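Search this site... Go
25 March 2019
By the Vanside Young Makers desk

How do you look after a robot's fingers?

Your own fingers are easy. You wash them before dinner (you do, don't you?) and trim the nails when somebody complains. A robot's fingers need more fuss, and they can't complain at all.

The robot at the Pralgate workshop is called Bisht. It has one arm and, at the end of that arm, a gripper with two fingers. Two doesn't sound like many. But try picking up a cup with just your thumb and one finger and you'll see that it works fine -- as long as you don't sneeze.

Every morning, before Bisht is allowed to touch anything, it gets a checkup. First the power goes off. This is the rule that comes before all the other rules, because a gripper doesn't know the difference between a bottle and your thumb. Only a trained grown-up does the next part.

The fingers get wiped with a damp cloth and then a dry one. Drinks are sticky, and a sticky finger is a terrible thing on a robot. It goes to let go of a can and the can comes along for the ride. Dust is bad in the opposite way. Dusty fingers slip.

Next come the screws. Bisht has 8 of them holding its fingers on, and each one gets a small turn with a wrench to see if it has worked itself loose. Screws love doing this. They wait until you're busy.

Then the power goes back on and the fingers have to be taught where "closed" is. They shut all the way, slowly, and the computer writes down that spot as zero. After that it can work out how far apart they are at any moment. Skip this step and Bisht may think it's holding a can when it's holding a handful of air, looking very pleased with itself.

Last comes the squeeze test. Bisht picks up the same thing 40 times. Too soft a squeeze and it drops. Too hard and you have a dent, or a fountain. Cans are good for this because they tell on you. Squash one and everybody can see it.

The finger pads wear out too, a bit like the soles of your sneakers. The last pair at Pralgate managed 931 squeezes before they were swapped for new ones in September. The old pair now lives in a drawer marked "Stetska spares," along with a lot of things that aren't Stetska spares.

After all that, Bisht is ready to hold a can of soda water upright between its two white fingers.
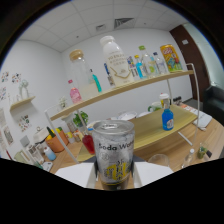 Stetska wrote in to ask what happens if the power goes off while the gripper is holding something, and whether it just lets go, because that seems like a bad plan with a full can.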